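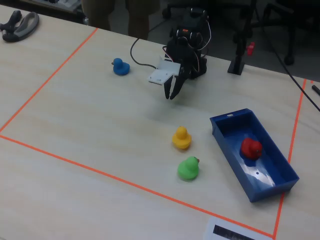 Visit report: Talby Robotics open day, Inholm

I went to the Talby open day in Inholm mainly to see the small-arm benches. The larger handling cell in the front hall was being serviced and could only be viewed through the guarding, so most of the group moved upstairs early. What follows is taken from my notes and is limited to the upstairs demonstrations.

The programme there is called Skirker. Its purpose is to find out how far a cheap arm can be taken on sorting work when it learns from recorded demonstrations and has no programmed positions. Karabo Jacobs runs it and gave the introduction. An operator guides the arm through the task, the joint positions and the camera streams are stored together, and a model is trained on the result. The set for the duck task stands at 727 recordings. The first 700 were made before a change of gripper fingers in October and are kept separately.

The task is pick and place with rubber ducks of several colours and one blue tray. Positions are changed between runs, and the tray is moved as well, which I had not expected. Jacobs said that an early model trained with a fixed tray learned the tray's position and ignored its appearance. Moving it cost them a good deal of success rate at first.

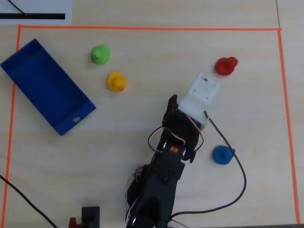

Bench layout from the arm's side, tray to the left and four ducks out on the table.

The orange tape marks the area in which objects may be placed. It is a guide for the person resetting the bench and plays no part in the control. Reach was given as the limiting factor: near the far corners the arm is almost straight and the approach angle of the gripper becomes poor. I asked whether the corners were left out of the training set. They are included, but in smaller numbers.

Begoñe Carretero, who looks after the hardware, dealt with the questions on sensing. The model receives the fixed views of the table and a close view of the fingers. The close view matters most in the last part of the approach, when the arm itself hides the duck from one or other of the fixed views. Its weakness is blur during fast moves. They have tried shorter exposure, which brought noise under the room lights, and slower moves, which the operators disliked.
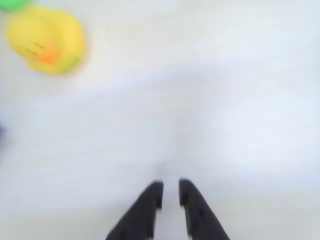 Close view of the open fingers, with motion blur on the yellow duck.

Carretero's preference is to leave the blurred images in the set. A model trained only on sharp ones behaved badly whenever the arm sped up. I would have liked to see figures for this, but none were on show.

Training was described briefly. The present model was saved at step 2000 of a short fine-tuning run, starting from a larger model supplied by Kekana. Longer runs are planned once the new recordings have been checked by hand.
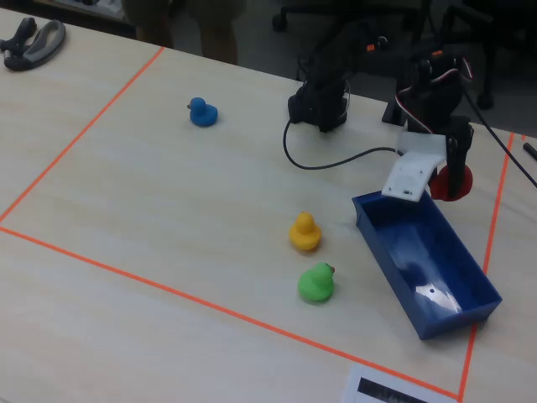 Arm over the upper end of the tray, with the blue, yellow and green ducks on the table.

Release over the tray drew the most discussion. The walls are high compared with the clearance under the fingers, so the arm has to lift before it travels. Glare on the tray floor was raised by one visitor as a possible source of error. Jacobs agreed that it changes with the tray's angle, and said matt trays had been considered but would make the task less useful as a test.

Points to follow up:

Repeatability of the servos after a long session. No data given.
Whether the 2 sets of recordings can be merged despite the different fingers.
Cost of a complete bench, including cameras. Carretero will send a parts list.

The upstairs session ended with a short talk on safety for light arms, which repeated the printed handout. Parking at the Inholm site is limited and the side gate is closed at weekends.

Notes written up 1/16/22.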